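Skemero Swap Club: Frequently Asked Questions

What is it?
A postal lending club for old video games. You send us something you've finished with, we send you something somebody else has finished with, and everyone's shelves stay exactly as full as before. The library stands at 889 cartridges and discs, a worrying share of them football games.

Do I need the original console?
Yes. We lend games only. We tried lending consoles for one winter and are still owed a power lead.

How much does it cost?
Membership is free once you've put in your first game. Postage is yours to pay in both directions. Please don't write to Estrella about the price of stamps. She agrees with you.

How long can I keep a game?
Six weeks, or twelve for role-playing games, on the understanding that you'll spend the first nine in the opening village.

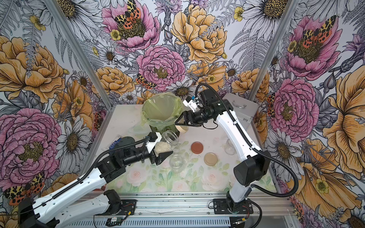

Rice at the mouth of the jar, gripper on the left.

My cartridge arrived and won't start. Is it broken?
Probably just grubby. Wipe the contacts with a cotton bud and a drop of isopropyl alcohol, let them dry, and try again. Don't blow into it. We all did as children, and we were all wrong.

Somebody else's save file is on it. May I delete it?
Check the label on the case first. A green sticker means delete away. A red one means the owner would like it kept, and in the case of Brock Melnyk's copy of Gilleo Rally, that means 600 hours of kept. Use slot two.

Why is there a waiting list for Castle Stöckli?
We have one copy and everybody wants it. Loredana Fiore had it last and reports that the final boss is "fine", so adjust your hopes accordingly.

Do you accept games without a box or manual?
Gladly. Of the games in the library, 496 have no manual at all. If you own one we lack, a scan is very welcome, though we'd ask you to leave your thumb out of it.
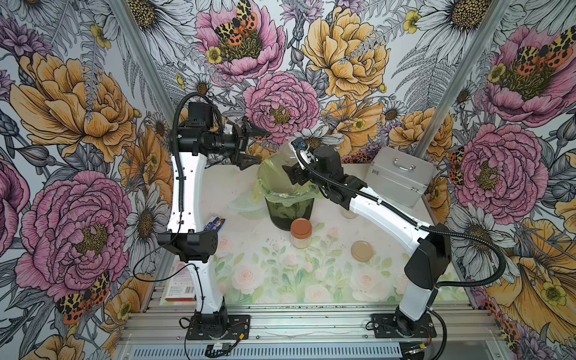
Two arms, one tabletop of pink roses.

What happens if I lose a game?
Tell us. You can replace it with the same title or with anything of similar value, as judged by Ingeborg Oberholzer, who can't be bribed but does like puzzle games.

Can I send in a Cidero handheld game?
Yes, but take the batteries out of anything that has them. Johanna Moser once opened a parcel that was playing the title music.

Is there a prize for reaching 100 loans?
There's a badge. It's quite a small badge.

How do I leave?
Return whatever you've borrowed and drop us a line. Your first game stays with the library, as set out in the joining form you ticked without reading.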